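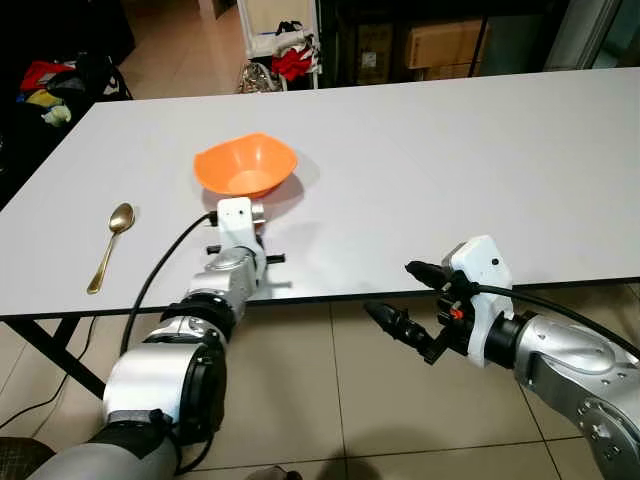
Page last changed: 28 Sep 2019

Hall kitchen and supper room – checklist before hire season

Use with the blue folder. Mark each item OK, FIX or N/A and write a comment for anything that isn't OK. Comments from the last inspection are left in so you can see what was found.

Entry and exits

1. Both exit doors open fully from inside without a key. OK.
2. Exit signs lit. FIX. The one over the side door flickers. Electrician booked.
3. Path to the assembly point clear. OK. Mulch had spread over the concrete, swept back.
4. Door mats flat, no curled corners. FIX. Replace the rubber one at the side door.

Fire

5. Extinguisher on its bracket, pin in, gauge in the green. OK.
6. Fire blanket within reach of the stove but not above it. OK. Moved in April after the last report. The old screw holes still need filling.
7. Extinguisher tag punched within the last six months. OK.
8. Nothing stored in the meter cupboard. FIX. Two boxes of Christmas lights and a broom. Removed on the day, but check again.

Electrical

9. Tags current on urn, toaster, kettle and both extension leads. FIX. Toaster out of date. Unplugged and put on the top shelf until tested.
10. Safety switch trips on the test button. OK.
11. No double adaptors. OK.
12. No more than 2000 watts on the bench circuit. The Mugo urn takes nearly all of that by itself, so the toaster goes on the other wall. The label saying so has come off twice. Needs a screwed sign.

Gas and hot water

13. Gas isolator turns freely and is labelled. OK.
14. Stove lights on all burners. FIX. Back left is slow to catch. Ravis have the part on order, job number 157.
15. Hot water at the hand basin not scalding. OK.

Benches, tables and floor

16. Table legs locked and level. OK. Lean on each corner before you tick this one.
17. Tabletops wiped with the food-safe spray and free of chips. OK.
18. Trestles stacked no more than six high. OK.
19. Floor tiles sound, no lifted edges. FIX. One rocks near the fridge. Taped for now – tape is not a repair.
20. Wet floor sign available. OK. Kept behind the door.

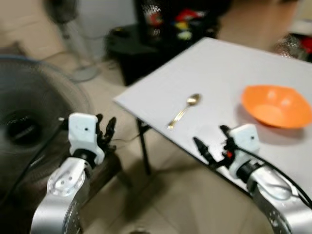
Crockery and cutlery

21. Chipped cups and plates thrown out. OK. Put them in the rigid bin, wrapped in newspaper.
22. Knives in the block or the locked drawer. FIX. Bread knife was loose in the tea towel drawer again.
23. Serving spoons and bowls back on the right shelf. OK.

Fridge and dry store

24. Fridge at 5 degrees or under. OK. Read 4. Thermometer is a Jandby and the battery is weak.
25. No opened food left by hirers. FIX. Half a jar of relish, no date. Binned.
26. No sign of mice. OK. Baits checked by Skatik on their last round.

First aid

27. Kit sealed or restocked. FIX. Needs burn gel and blue bandaids.
28. Emergency numbers and street address on the wall by the phone. OK.

Anything marked FIX under Fire, Electrical or Gas has to be closed out before the next booking. The rest can wait for the working bee – write the date done beside the comment.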